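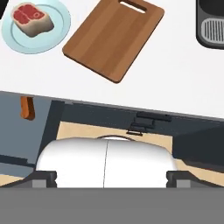
Rohes Steak auf hellblauem Teller, daneben das Holzbrett.

17.07.2021

Dorota heiratet, und ich bin Trauzeugin. Das klingt nach Blumen und feuchten Augen, besteht bisher aber vor allem aus Telefonaten mit Menschen, die Busse vermieten. Zwanzig Frauen wollen zum Junggesellinnenabschied nach Brodach, und der letzte Zug zurück fährt dort um halb neun. Wer um halb neun von seinem Junggesellinnenabschied nach Hause kommt, hätte auch gleich die Steuer machen können.

Also ein Bus. Im März hatte ich bei Husico angefragt, damals noch bester Laune. Der Herr am Telefon wollte wissen, ob wir »das Paket mit Licht« nehmen. Ich fragte, ob es auch eines ohne gebe. Gab es nicht. Vierhundert Euro für den Abend, dazu eine Reinigungspauschale von 145 Euro, zahlbar vorab. Man vertraut uns dort also schon mal.

Marianna Sadowski (Cousine der Braut, Verfechterin der Stretchlimousine) schickte daraufhin zwölf Sprachnachrichten in die Gruppe. Die Limousine von Jaiswal sei innen mit weißem Leder bezogen und habe eine Bar. Sie hat auch bis zu 7 Sitzplätze, was Marianna für ein lösbares Problem hielt. Man könne ja dreimal fahren.

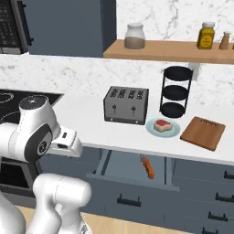 Dreimal fahren hieße, dass die erste Gruppe in Brodach schon beim Nachtisch sitzt, während die letzte noch in Kirkum auf dem Supermarktparkplatz steht und Schärpen sortiert. Ich habe das der Gruppe vorgerechnet, mit Uhrzeiten. Seitdem heiße ich dort »die Disponentin«.

Geworden ist es jetzt der Bus, mit Licht. Es wechselt die Farbe, und zwar, wie mir der Herr versicherte, »im Takt«. In welchem Takt, bestimmt der Fahrer, denn der Fahrer bestimmt auch die Musik. Ich habe um eine Liste seiner Lieblingslieder gebeten und warte noch.

Dorota Bednarek selbst weiß von alldem offiziell nichts. Inoffiziell hat sie mir gestern geschrieben, ihr werde in Bussen hinten schlecht, nur so allgemein, falls es mich mal interessiere. Sie sitzt jetzt vorne beim Fahrer. Die Reinigungspauschale habe ich trotzdem überwiesen.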